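**Notice to Residents of Medeiros House, Second Floor**

2025-08-23

It has come to the attention of the Household Office that fruit has again been taken from the common table between the hours of supper and breakfast. The Office wishes to restate the terms under which the plate is maintained, and to record the circumstances that led to their revision.

The plate was established under the will of the late Mrs. Medeiros, who directed that there should always be fruit on the second floor "for whoever comes in tired." She left 1,000 in the old currency for the purpose. The sum was exhausted within a year. The plate has since been supplied by the House at its own expense, and residents are reminded that the House is under no obligation to continue.

Under Rule 14, a resident may take one piece in the morning and one in the evening. Tomatoes are fruit for the purposes of the Rule. This point was settled after a lengthy correspondence with Room 228, and the Office will not receive further letters on it.

In the first week of August, Érica Holanda, then newly arrived in Room 228, wrote to the Office to report that she had taken nothing from the plate, and that she wished this to be noted. The Office noted it. She wrote again on the following evening in the same terms, and on each evening after that. Her letters were brief and correctly addressed. On the ninth evening she added that the oranges smelled very good from the corridor.

The Office replied that residents were permitted to eat the fruit.

Miss Holanda answered that she understood the Rule but did not yet consider herself to have come in tired. She had been looking for work and had not found any, and it did not seem to her that looking was the same thing. She would continue to report.

The plate at that time was generously filled, with oranges to one side, small yellow-orange fruits to the other, and red ones wherever there was room for them. 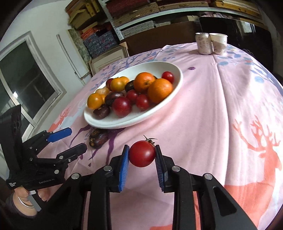
Benedito Brito wrote to the Office that he had lived on the floor longer than anyone, that Mrs. Medeiros had never asked a soul whether they were tired, and that the tomatoes in particular would not keep while the matter was considered. He asked that his letter be placed in the file beside Miss Holanda's. It was so placed.

The Office then consulted the will. The passage concerning the plate runs to a single sentence and contains no definition of tiredness, no limit on quantity, and no mention of morning or evening. Rule 14 appears to have been added afterward, in a hand the Office recognizes as its own.

On the evening of the same inquiry, no letter was received from Room 228. The Office waited until the lamps were put out. In the morning there was orange peel, folded in a clean napkin, on the sill outside the door, together with a note stating that Miss Holanda had been engaged by the firm of Clodirero to copy accounts, that she had stood at a desk for the whole of the day, and that she had taken one orange and two tomatoes. She acknowledged that this exceeded the Rule by one piece. She enclosed a coin.

The coin has been returned.

Residents are accordingly advised of the following:

1. Rule 14 is withdrawn.
2. Peel is to be placed in the pail and not on the sill.
3. The plate will be filled each evening before supper. Any resident who finds it low is asked to inform the Office, at whatever hour.
4. Residents need not report fruit they have not eaten.

Mr. Brito has asked whether the fourth item was necessary. Miss Holanda has asked whether she may still write from time to time on other subjects. The Office has informed her that its letter box is emptied every evening, and that replies may be expected the next morning.

*The Household Office*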